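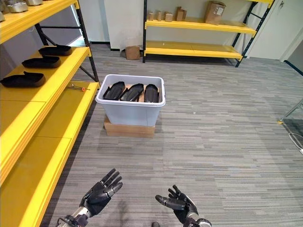
Vol. 9, No. 2

Search the club site Go

KARKIK ATHLETIC SUPPORTERS' CLUB
Minutes of the general meeting, 18th October
Upstairs room, Bevmont Street

The chair opened the meeting at ten past seven, having waited for a quorum and then for the quorum to finish its fries. Apologies were received from the Ventura branch, which was stuck behind a tractor.

1. Minutes of the last meeting
Approved with one correction. The away match at Viston was lost 4-1, and should not have been recorded as "a spirited draw in all but goals." The secretary accepted the correction without enthusiasm.

2. The charity match
The club has confirmation that a squad made up of former first-team players will come to Bevmont in February for an exhibition match against a supporters' eleven. Kickoff is at two. The former players have asked for a flat field, warm showers and a halftime of at least twenty minutes. The groundskeeper can promise the halftime.

A member asked whether the opposition would be taking it easy on us. The chair had put this to their organizer, who replied that they had not planned to but would look at our warm-up and decide.

Ground capacity is 4000. Last year's match drew 3727, a figure the gate staff stand by and the parking attendants dispute. Agreed to print tickets to capacity and to stop letting people in through the gap by the bowling green, at least until halftime.

3. Selection of the supporters' eleven
There were 169 names on the sign-up sheet. After removing duplicates, one dog and the members who had signed up their brothers-in-law, the sheet was still too long. Three methods were discussed:
- open trials
- a draw from a hat
- the chair picks

The chair spoke warmly of the third. Open trials were carried on a show of hands, to be held on the lower field with whatever goals are standing at the time. Players over fifty may be substituted as often as they like and may come back on if they feel up to it.

A motion that goalkeepers be allowed to sit down when play is at the other end was withdrawn after the present goalkeeper said he already did.

4. Uniforms
The old green shirts have shrunk, or something has happened. The Viston branch offered its spare set in orange. Discussion went on for longer than the secretary's pen. Orange was accepted for one match only, with the Karkik badge to be sewn over the Viston badge and not beside it.

5. Money
Balance in the general account is $200, before the bill for the corner flags. It was asked why four corner flags should cost what they did. It was explained that we had bought six. Proceeds from the charity match go to the youth side for travel, after the cost of the ambulance crew, who have asked this year to be parked nearer the field.

6. The bus
The bus to Ventura will leave at nine sharp. Last season nine sharp was 9:40. Members who bring drums are asked to sit together at the back and to consider the driver, who did consider us once, at a rest stop, for nearly an hour.

7. Any other business
The club song. A second verse has been submitted. It was read aloud. Held over.

The scoreboard still shows the away score from the cup match. Someone with a ladder is to be found.

Meeting closed at 9:05. The next meeting will be in the same room unless the darts league has it, in which case downstairs by the coats.

14 shares | 6 comments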